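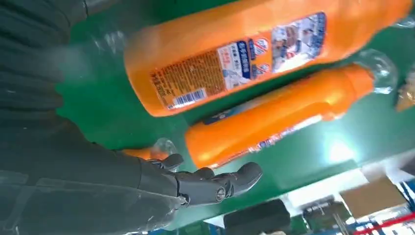

Des bouteilles en plastique orange.

Consommation – samedi 16 avril 2022

La couleur avant le contenu

Dans un rayon de supermarché, l'acheteur lit peu. Il repère une teinte, tend la main et passe au produit suivant. Chez Nadon, bureau d'études spécialisé dans l'emballage, Leonor Barros a suivi près de 200 clients pendant leurs courses. La plupart n'ont regardé l'étiquette qu'une fois rentrés chez eux.

Les fabricants le savent et changent de couleur le moins possible. Prenell a voulu passer du vert au blanc pour sa lessive en 2019. Les ventes ont baissé dès le deuxième mois et le vert est revenu avant l'été.
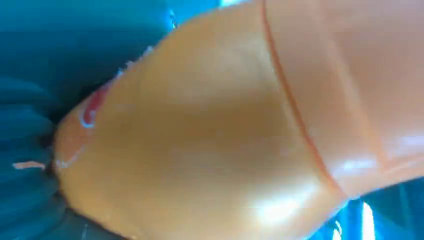

Orange vif sur tissu bleu-vert.

Reste la question du recyclage. Un plastique teinté se revend moins bien qu'un plastique transparent, et les nuances mélangées donnent souvent un granulé gris ou brun. Au centre de tri Gilani, 45 % des flacons reçus sont colorés dans la masse. Ils finissent en tuyaux ou en bacs à fleurs.

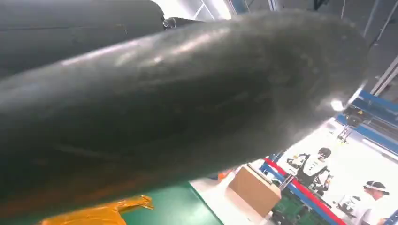 Pour Hamisi Makokha, il suffirait de teinter le manchon et de laisser le flacon incolore : « On garde la couleur en rayon et on récupère une matière propre. Le surcoût est de 19 centimes par kilo. »

La solution a ses limites. Le manchon doit se détacher, et le consommateur oublie souvent de le retirer.
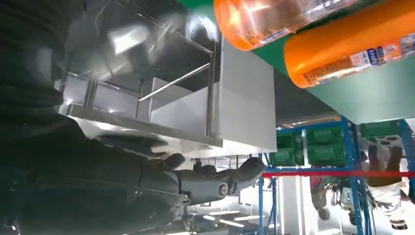
Bundik a choisi une autre voie, celle du bouchon coloré sur un flacon transparent. Trois références sont à l'essai dans 63 magasins, et les premiers chiffres de vente sont attendus en mai.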